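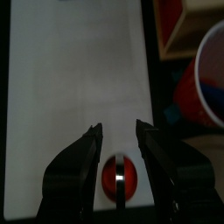 Gripper fingers close to a small red part, Kosamow bench.

Bench automation at Kosamow is the use of paired robot arms for sorting and handling small household goods, a job that used to be done by hand from start to finish. I worked the hand line for years before moving over, so take this entry as partly mine - Nelu Hodoroagă wrote the first version and I keep adding to it.

The arms came in one February under the name Guvura. Each pair works over a single table inside black fabric walls, and people look after the tables from outside. On the old line I handled over 1,000 pieces a shift and my wrists knew it!

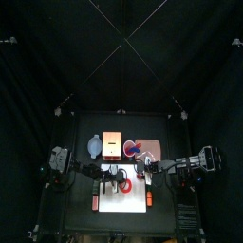

The pay grades took longer to sort out than the machines did. Lalit Sengar argued that minding a table is skilled work, and 48 of us got moved up a grade after he did. I like the new job (mostly), though I miss talking across the bench, and the night crew says the same. The Drarkport site still packs by hand.

See also: Stanciu line, Hand packing at Drarkport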